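Contents Preface Part One Part Two Glossary Index Next chapter

Household Work > Part Two: The Table > Chapter 6: Clearing and Setting

Chapter 6
Clearing and Setting a Small Table

In the previous chapter we studied how to wash and dry dishes. Now we come to the place where the dishes are used. Many students think that a table needs no study. They put the things on it, they eat, and they take the things away. But a person who works in a guest house, a canteen or a home for elderly people will set and clear the same table many times in one day, and small mistakes will be repeated each time.

I learned this in my first position, in the dining room of the Gurnanwood guest house. In the month of March we served 600 breakfasts with a staff of 2. My supervisor, Refugio Tlapale, did not allow us to carry anything to a table before it was completely clear. At first I found this rule too strict. A salt shaker can be lifted, I thought, and one can wipe under it. After two weeks I understood that a person in a hurry does not lift the salt shaker. He wipes around it, and a ring of crumbs stays there until the evening.

6.1 The clear table

We call a table clear when it holds nothing at all, and clean when it has also been wiped and dried. These are two different conditions and in this book the words are not exchanged. A table can be clear and still have crumbs on it. It can be wiped very well on one half and be full of cups on the other half.

Light-colored tabletops are useful for training. On a dark or patterned surface the small crumbs are hidden, and the student believes that the work is finished. On a white surface every speck can be found, if one bends down and looks along the table toward the light. Please make this a habit. Look first from above, then from the side.

6.2 The first objects

When the table is ready, we begin with the plate. It decides the place of the person who will sit there, and all other objects take their position from it. A square plate asks for more attention than a round one. A round plate may be turned in any direction and looks the same, but a square plate that is turned a little will look careless, even when everything else is correct. Its near side should be parallel to the edge of the table.
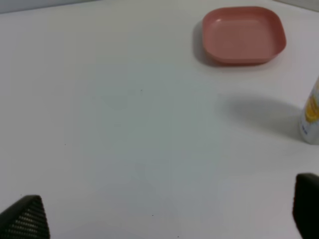
Bottles are placed after the plate and farther to the side, so that the hand does not pass over the food to reach them. A tall bottle should stand where a sleeve will not touch it. The label is turned toward the guest. In the Dalen canteen, where I worked later, bottles were kept at the right side on all tables, and the guests soon stopped searching for them.

Plastic plates are treated in the same way as ceramic ones. They are lighter, and for this reason they move easily when a cloth or an elbow touches them. Put them down after the wiping is done -- never during it.

6.3 Words used in this chapter

Rim: the raised outer part of a plate.
Place: the part of the table that belongs to one person.
To clear: to remove all objects from the table.
To set: to put the objects in their positions before the meal.

Before you read section 6.4, go to a table in your own home and clear it fully. Write down each object you removed and where you carried it. Keep this list near you, for we will use it when we discuss the order of carrying.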